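Poker night gets a proper mat

I have wanted a real poker mat for years. We've always played on a bath towel, and then for one glorious winter on an old green curtain, and both times the cards slid under the folds and somebody's chips fell over whenever anyone reached for the chips and dip. So when I finally cleared out the hall cupboard in November and found I had room for one more thing (dangerous, I know), I went and got the mat.

It's round and black with thin lines printed on it, and it rolls up when you're done. I love it more than is reasonable. The cards sit flat! You can pick one up by the edge without scrabbling at it with your fingernails, and when you slide a card across to the next person it goes where you meant it to go. Mostly.

The rest of the set is the case I've had since we lived in Ritdale, a black one with metal latches and the chips packed in rolls. I prop the lid up at the back so I can get at the trays without standing up. If you leave it flat on the table with the lid closed it becomes a spot for drinks, and I've learned my lesson about that one. Orange cordial gets into everything.

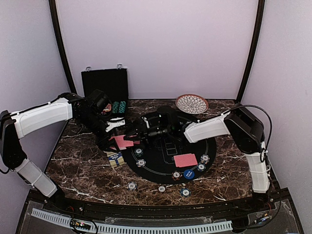 Case open at the back, green chips still in their rolls, cards out on the mat.

I've had a few messages asking how I set up, so I'll go through it. Mat first, right in the centre, and I mean before anything else touches the table. If you put the chips down first you end up trying to wriggle the mat in underneath them and it's miserable. Then the case at the back left. Then cards. I like to have everything within reach of whoever is dealing, and at our place that's usually me, for the simple reason that I enjoy it and will offer before anyone else has sat down.

The round plate stays on the table too. It's only there to look nice, with the petal pattern in the middle and the brownish-orange rim, but it sets off the dark marble beautifully and I can't bring myself to put it away. It does end up holding pistachio shells by the end of the night. I'm fine with that.

On chips. I give everyone 1000 to start. You can make that up however you like, but please, please give people some small ones. We once played a whole evening at Skimov (the lake cabin, for those who are new to the blog) with hardly any small chips between us, and every single bet had to be changed like we were at a bank counter. Half the night was arithmetic. I like arithmetic, and even I was over it.

The starting stack is enough for a long, friendly game where you can make a few silly calls and still be in it. I have made a lot of silly calls. My favourite was going all in with a pair of fours, out of pure good mood, and losing to absolutely everybody at the table.

For cards, we use a deck with pinkish-red backs, and they look wonderful against the black. I used to think the colour of a card back didn't matter a bit. Then we borrowed a navy deck one night and kept losing cards in the shadows, and one of them spent a good hour under somebody's elbow while we counted and recounted and got 51 every time. A bright back is the way to go on a dark mat, and I'll argue that with anyone.
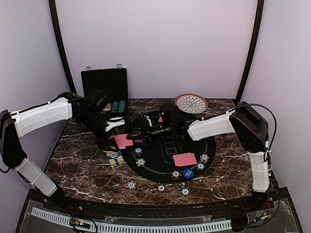 Pinkish backs on black. So much easier to see than the navy ones!

The printed layout has little boxes for the shared cards, and I was a bit snooty about those before I owned it. Surely we all know where the cards go? Well, we have a couple of new players this season and the boxes have been brilliant for them. You put a card in a box, everybody can see how many are out and how many are still to come, and nobody has to ask. I'd go so far as to say it has made me a tidier dealer as well. My flops used to look like I'd dropped them from a ladder.

A few other things I've picked up, in no order at all:

Deal low. Keep the card close to the mat and let it slide. If you flick it, it will flip over, and then you've shown the whole table somebody's king and there's a debate about it. Our rule is that the card goes back in and they get a new one. Yours might be different, but agree on it before you start and not after.

Wipe the table before you unroll the mat. Crumbs under it feel like boulders.

Keep the snacks dry. Pretzels, yes. My famous sticky wings, no, and I say that with real sorrow. I make them for afterwards now, and people hang about in the kitchen eating them over the sink, and it's lovely.

Have a second deck ready. One person shuffles while another deals, and the game moves along at twice the speed. At Skimov we got through 59 hands in one night doing it that way (I kept a tally on the back of a Darko ferry timetable) and I went to bed with my ears ringing from laughing.

And let the pot be messy. I used to stack it all up neatly after every bet, in colours, like a little city. It slowed everything down and made people nervous about touching it.

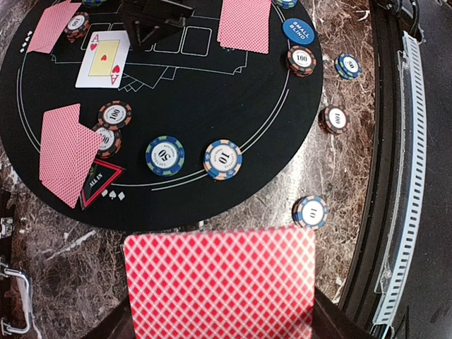
I've come right around on that. There is something so cheerful about chips spread all over the place in the middle of a hand, and the clatter when somebody pulls them all in is half the fun of winning. Stack them when the hand's over, if you must. I must, usually, but I wait.

The "ALL IN" marker printed on the mat has become a bit of theatre at our house too. You're supposed to just say it, I think, but we've got into the habit of sliding the whole lot across to that corner with a big sigh. It's ridiculous and everyone does it now.

Packing up takes me 4 minutes if I'm left alone and much longer if I have help. Chips into rolls, rolls into the tray, cards counted and squared off, then roll the mat with the printed side facing out so it lies flat next time. It came rolled the other way and the edges curled up for the first couple of games. I put some cookbooks on it for 24 hours and it's been good as gold since.

Next game is at ours again, and after that we're taking the case up to Stivadero for the long weekend, mat and all. I've already measured the table there and it'll fit, with just enough room left over for the pretzels. The plate is probably staying home. I haven't decided.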